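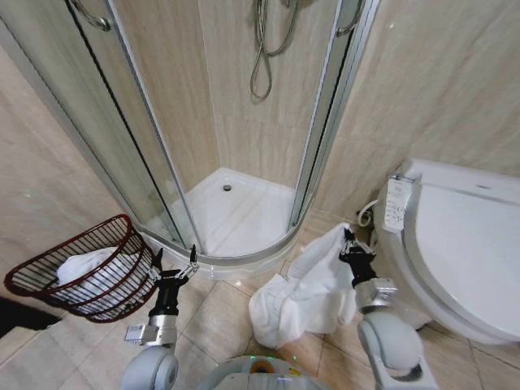 Residents in Mostthorpe have been told for years that their water pressure would improve, and one household on the hill said that a morning shower was still out of the question if next door had the washing machine on. Others said they had given up ringing the helpline.

Work to replace the old main between Mostthorpe and Privorbridge will now start in October, the water company confirmed on 21 Aug 2026. The scheme covers 3768 metres of pipe and is due to take 18 weeks.

The present main is cast iron and has burst 15 times since the start of last year -- most often on the stretch beside the Taton road, where the ground is heavy clay. Repairs there closed one lane for much of the spring.

Engineers will begin at the Privorbridge end and work uphill. Temporary lights will be in place on the Taton road, and the 29 bus will not stop at the church while the trench is open there. Access for residents will be kept, although parking will be suspended on some streets during the day.

Supplies will be switched over a street at a time. Homes will get a card through the door at least two days before, and the water should be off for no more than four hours. It may look cloudy for a short while afterwards.

Plans for the route are on show at Mostthorpe library. A second drop-in session will be held in Privorbridge before work begins -- the date has not been set.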